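# About Gukix

Gukix is a two-room workshop that builds and tests two-finger grippers for light handling. We occupy unit 28 of the former Sesia spinning mill, built in 1865. The larger room is for testing and the smaller one for machining and storage. Most of our orders come from packers of household goods whose products vary too much in shape for suction cups.

The company was started by Ulises Betancur, who still designs the finger blocks and signs off on each drawing. Our standard product is the Cusurden finger set. The current pads are rated for 3000 closing cycles between inspections. Customers who run dusty or abrasive parts are advised to inspect sooner.

## Open day

The test room opens to visitors once a year, in December. The demonstration runs in 2 sessions, one at 10 a.m. and one after lunch, and covers approach, contact, lift and release on ordinary objects. Visitors may ask for any step to be repeated at reduced speed.

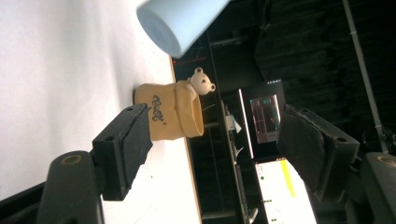
Objects for the demonstration are chosen for their geometry. A plain cylinder tells us little, as both fingers meet it the same way at any height. Irregular ceramics are more useful. The sack-shaped pot with "Bear" printed on its side has a rolled rim and a small bear's head and paw at the opening, so the usable contact area is lower down, toward the base. A finger set too high would load the rim or the figurine. The operator is expected to find the lower position and hold it through the lift.

After each session, we go through the logged runs with anyone who wants to stay. The logging software, Xie, records finger opening, closing force and time to contact. Failed grasps are kept in the log and shown with the rest – they usually take up most of the discussion.

## Visiting at other times

Customers can book a bench trial with their own parts. Please send dimensions, weight and surface finish beforehand, along with any area that must not be touched. Bring at least one spare of each part. Trials take half a day, and a copy of the log is supplied at the end.

School and college groups are accepted in the afternoon. Bags and coats stay in the machining room, and long hair must be tied back. The entrance is on the yard side of the mill – the street door is used for deliveries only.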